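Vukport Nature Group Opens Its Garden Wildlife Photo Show in November

VUKPORT – The Jernard Wildlife Picture Circle will open its yearly show of garden animal photographs in November, in the upper hall of the Brandton Library in Vukport. The show presents 300 pictures of squirrels, hedgehogs, small birds and other animals which live close to people. Entrance is free for all visitors, and the doors open each morning at 10 a.m.

The pictures were chosen from those sent by readers of the Circle's blog during the spring and summer. Every photographer was asked to write a few lines about the animal and the place where it was seen. These lines will hang next to the pictures, in the words of the photographers, with only small corrections of spelling.

"We received many pictures of squirrels, more than of any other animal," said Zhenhua Cao, who started the blog and is the editor of it. "People see the same squirrel every morning at the window, and after some weeks they know it well. They write to us about its habits like they would write about a neighbor. I wanted that the show keeps this feeling."

One wall of the hall is given to a single red squirrel called Su. Ingvar Kvaran photographed her from his kitchen in Vukport through one whole winter, and 14 of his pictures will be shown in the order in which they were made. The series begins with her first visit to the feeder and ends with the first warm days, when she came less often.

"I did not use any special equipment," said Mr. Kvaran. "I sat by the window with my coffee and I waited. On many mornings she did not come, and then I had only the coffee." 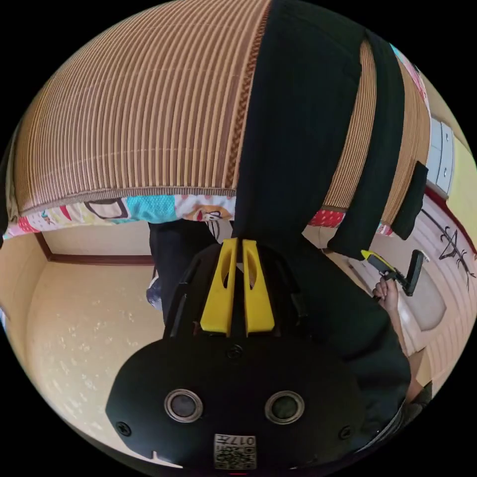 Issue No. 334

The Circle will also hold four evening talks in the library during the show. The first talk is about how to photograph shy animals without disturbing them. The second is about feeding squirrels in the cold months, and which foods are better to avoid – salted nuts and bread are the most common mistakes. The last two evenings are for readers who want to begin a nature blog of their own. Each talk starts at 6:30 p.m. and there is place for up to 40 listeners, so it is recommended to reserve a seat at the library desk.

Children can take part in a drawing table on the ground floor. Paper and pencils are provided by the library, and the finished drawings can be taken home or left for the blog, where they will be published after the show closes.

Visitors who like to bring their own printed photographs are welcome to do so. There is a board near the entrance for this purpose. Please write your name and the kind of animal on the back of the print. Prints can be collected again in the last week of the show.

A small printed booklet with a selection of the pictures will be sold at the entrance. The income goes to the repair of nest boxes in the Vukport town park.

Journalists who wish to see the hall before the opening, or to receive pictures for print, can write to Zhenhua Cao through the contact page of the blog. Interviews with Mr. Kvaran are possible in the afternoons.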